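四月
文：刘安妮（Anisa Lau）

本站使用 Cookie 以改善您的阅读体验。继续浏览即表示您同意我们的使用条款。

我家有一个抽屉，拉开要先往上提一下，再往左推，才肯出来。里面全是不配套的东西：酒店的茶匙、缺了盖子的糖罐、我外婆用过的搪瓷杯。上个月我哥 Danang 来吃饭，找开瓶器找到这个抽屉，站在那里看了好一会儿，然后问我：你是不是该把家里“整一整”了？

我知道他说的“整一整”是什么意思。他去年搬了新家，找了设计师，从玄关到阳台都是一个色，叫什么燕麦奶。进他家我总想把鞋提在手里。毛巾是燕麦奶的，垃圾桶是燕麦奶的，连狗碗都是（狗是黑的，一趴下特别显眼）。好看吗？好看，我承认拍照是真好看！可我在那儿坐了一下午，想不起来哪样东西是他的。

所以我想替“不配套”说几句话。

先说明，我不是反对收拾。我每周拖地，过期的药也会扔。我反对的是这几年越来越理直气壮的一种说法，好像家里颜色一多、样式一杂，这个人的生活就出了毛病，得治。打开手机，到处有人教你把洗衣液倒进统一的瓶子，把大米倒进统一的罐子，再贴上统一的标签。我试过，花了快2000块，买了一整套 Flarnia 的密封罐，白盖子，底下还配竹托盘。结果呢，我把淀粉当糖粉撒在了松饼上，因为标签受潮掉了，两罐看着一模一样。以前淀粉装在那个印着胖娃娃的铁盒里，我闭着眼睛都不会拿错。

配套这件事，卖东西的人最喜欢。你买了一个杯子，他就有理由卖给你五个；你换了浴帘，地垫就显得旧了，地垫一换，牙刷杯又不对了。我朋友 Endang 在 Lodeck 做过三年橱窗陈列，她跟我讲，店里摆样板间的时候，最要紧的一条就是不能出现任何“来路不明”的东西。什么叫来路不明？别人送的、路上捡的、小孩做的、坏了又粘起来的。我听完愣了一下，那不就是我家吗，我家全是来路不明的东西。

我后来想，来路这个词挺好的。东西有来路，人看着它就能想起点什么。我外婆那只搪瓷杯，杯底磕掉了一块瓷，是我七岁那年从楼梯上摔下来时磕的，杯子和我一起滚到底，她先捡的杯子，这事我说了她一辈子。你要是给我换一只新的，白的，圆的，跟另外几只一样的，我喝水当然也能喝，可就没人跟我吵架了。

颜色也是一样。我小时候家里的毛巾没有两条是同色的，谁用哪条一清二楚：我爸的是绿的，我妈的是粉的，我哥的是蓝格子，我的是橙色，那种很不讲道理的橙色，挂在外面隔着一条街都能看见。那时候没人觉得丑，也没人想过它跟瓷砖搭不搭。我到现在买毛巾还是先看有没有橙的，店员每次都很客气地把我往米色那边引。

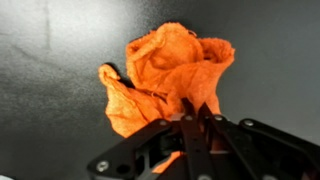 几句反对意见，我先替你们说了

我把上面这些念给几个朋友听，大家都不太服气。

Chaminda 是最不服气的一个。他说，你讲得那么动情，无非是给懒找理由。他自己住的地方很小，一间房，东西一杂就没处下脚，颜色统一以后眼睛能歇一歇，下班回来心里静。这话我觉得有道理，而且我去过他家，确实静。他的统一是自己一件一件挑出来的，他说得出每件是从哪儿买的、为什么买这件，连那把 Mühlbauer 的旧椅子他都跟卖家磨了两个多月的价。我看他那屋子也是有来路的，只不过来路刚好都是灰的。

Hala 的意见更实在。她有三个孩子，她说统一颜色是为了省事：袜子全买一种，洗完随便抓两只就是一双。我无话可说。袜子这件事我彻底投降，各位该统一就统一，我自己也准备去买一打黑的。不过她家冰箱门上贴得连把手都快找不着了，画啊，奖状啊，牙医的预约单啊，还有一张不知道谁画的紫色的马。我问她怎么不收一收，她瞪我一眼，说那是孩子画的！你看，她心里也有一块地方是不许别人“整”的。

还有人说，旧东西不卫生。那就洗嘛，煮一煮，晒一晒，实在不行就换。我又没叫大家拿发霉的砧板切菜。该扔的我也扔过不少，一只断了腿的晾衣架，一台吹出来有焦味的吹风机，扔的时候一点都没难过。

我真正受不了的是那种替别人害臊的眼神。你去朋友家，她一边给你倒茶一边道歉：不好意思啊杯子不是一套的。我最近听了太多遍这句话了。道什么歉呢？茶是热的，点心是她下午特地去 Hindeo 排队买的，我坐得很舒服，手里那只杯子上还印着某某小学建校纪念，我正想问她是不是那儿毕业的，她已经急着把它换下来了。后来我们聊了一晚上装修，那所小学的事就没聊成。

我知道这里头有面子的问题。我妈那一辈人，凑不成套是因为买不起，她们攒了好多年才攒下一套像样的餐具，锁在柜子里，过年才拿出来。所以我说“不配套挺好”，我妈听了很生气。她说你那是没穷过。这句话我想了好几天，到现在也没想好怎么回她。她说得对，我能拿杂乱当趣味，是因为我随时可以去买一套新的。可我还是想说，妈，你那套锁着的餐具，我一次都没梦见过，我梦见的是平时吃饭那几只碗，有一只上面有条金鱼，谁先坐下谁就抢那只。

前几天 Danang 又来了，这回是来借梯子。走的时候他在门口磨蹭了半天，问我那只金鱼碗还在不在。我说在呀，在我这儿，碗沿缺了一点，我拿来装大蒜。他说，那给我吧。我说你家是燕麦奶的，放哪儿？他说放狗碗旁边，装钥匙。

我没给他。我说你拿那套茶匙去吧，碗不行。我们站在楼道里为这只碗争了好一阵，隔壁还开门看了一眼。最后说好一人放半年，他上半年，我下半年，大蒜我得先另外找个地方搁。

订阅我们的每周通讯，新文章直接送到您的邮箱。您可以随时退订。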